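Robots tidy up at Tramholm open day

The coffee had run out well before noon, which tells you something about the turnout when Thampi opened the doors of its Tramholm workshop in February. Visitors came from all over Musham (and a fair few from further off, judging by the talk in the queue), and the register at the door closed on 292 names. Most of them headed straight for the furnished rooms, where the machines were doing the sort of job many of us had left waiting at home. 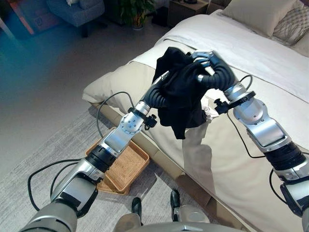
Both arms at work on a dark garment at the bedside, Tramholm.

Thampi has been working on household chores with its partner Hollora for two years now, and clothes, we were told, are still among the hardest things to teach. A cup keeps its shape when you pick it up, but a shirt is a different thing every time you drop it! The team has logged 3,837 practice runs so far, and plenty of those ended with a sleeve trailing out of the basket.

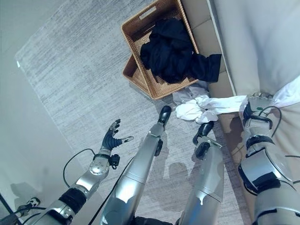

Eetu Pelkonen, who was showing groups round all morning and never seemed to tire of the same questions, was happy to talk about speed, or the lack of it. The aim for the moment is a steady, gentle grip, and the hurrying can come later. Children sat down on the floor to watch and had to be coaxed away when it was time for the next group.
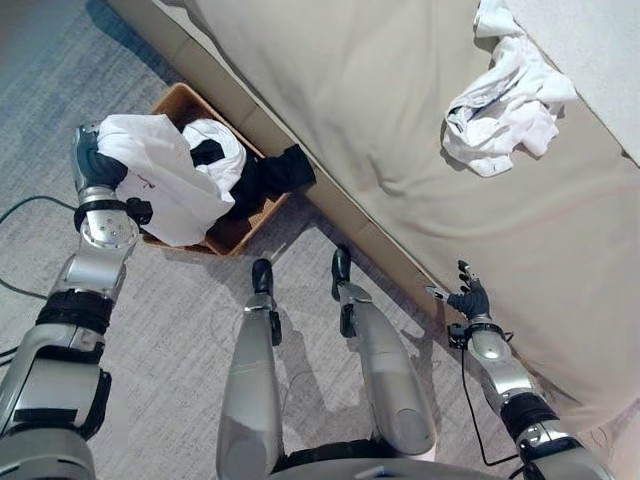 Margaret, on her way out with two grandsons, said she would gladly put up with a slow one if it would only do the bending down for her, and wanted to know whether it could manage a fitted sheet. She was told, very kindly, to come back next year.

There was a good deal of chat about fingers as well, and about how much a soft grip matters when the cloth is thin.

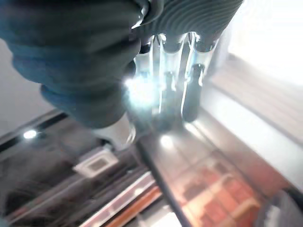 The workshop plans to open again in the autumn, with longer hours and, we are promised, a second coffee urn. Places will be free, but groups are asked to book ahead through the Tramholm front desk.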